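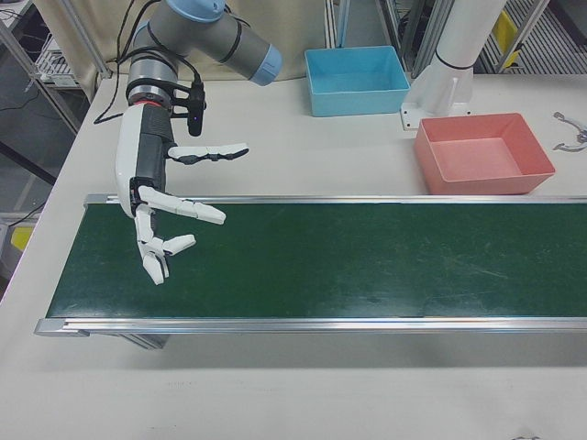
로봇 손보다 컨베이어를 먼저 사세요

카테고리: 자동화 > 장비·예산 | 칼럼

예산 회의만 들어가면 다들 손 얘기부터 합니다. 손가락이 몇 개냐, 얼마나 섬세하냐, 영상 보셨냐(봤죠, 저도 세 번 봤어요). 저도 그랬으니까 할 말은 없는데, 견적서를 몇 년 만지다 보니 생각이 꽤 바뀌었습니다.

작년에 우리 팀이 Atis 작업대를 꾸릴 때 받은 돈이 900만 원이었어요. 팔과 손은 다른 항목으로 이미 잡혀 있었고, 이 돈은 말하자면 "나머지"용이었습니다. 초록색 벨트, 알루미늄 레일, 흰 테이블, 색깔 다른 플라스틱 통 두 개, 그리고 케이블. 케이블 진짜 많이 듭니다! 팔에서 테이블로 늘어지는 검은 선들을 볼 때마다 저는 정리용 부품을 견적에서 빼 버린 6월의 제가 원망스러워요.

벨트는 Öberg와 Punach 두 군데서 견적을 받았습니다. Punach가 300만 원 쌌는데 납기가 18주였어요. 처음엔 당연히 싼 쪽으로 기울었죠. 그런데 18주 동안 팔은 뭘 하고 있나요? 감가상각은 벨트 도착을 기다려 주지 않잖아요. 결국 6주 걸리는 Öberg로 갔고, 지금 다시 골라도 똑같이 할 겁니다.

반대로 돈을 아껴도 되는 데가 있습니다. 물건 담는 통은 비싼 거 살 필요 없어요. 하늘색이든 분홍색이든 눈으로 구분되고 테이블에서 밀리지만 않으면 됩니다. 전용 트레이 사자는 의견도 있었는데 저는 끝까지 반대했어요. 작업 내용은 분기마다 바뀌는데 전용 트레이는 못 바꾸니까요.

손목에 다는 카메라는 좀 애매합니다. 저는 처음부터 예산에 넣자는 쪽이에요. 나중에 달려고 하면 브래킷 값에 배선 다시 하는 인건비까지 붙어서, 카메라값보다 더 나올 때도 있거든요. 물론 고정 카메라 하나면 충분한 작업도 있으니 이건 각자 사정 보고 정하시고요.

Wistville 지점에서 요즘 손 하나를 더 사자는 얘기가 나옵니다. 저는 일단 보류하자고 썼어요. 그 돈이면 테이블을 하나 더 놓고 레일을 연장할 수 있어요. 예비 벨트도 사 두고요. 쓸리고 긁힌 자국이 늘어나는 건 벨트 쪽인데 왜 소모품 예산은 매번 제일 먼저 깎이는지 모르겠습니다. 다음 회의에서도 저는 또 벨트 얘기를 할 예정이에요.

공감 18 · 댓글 6 · 공유하기

검색어를 입력하세요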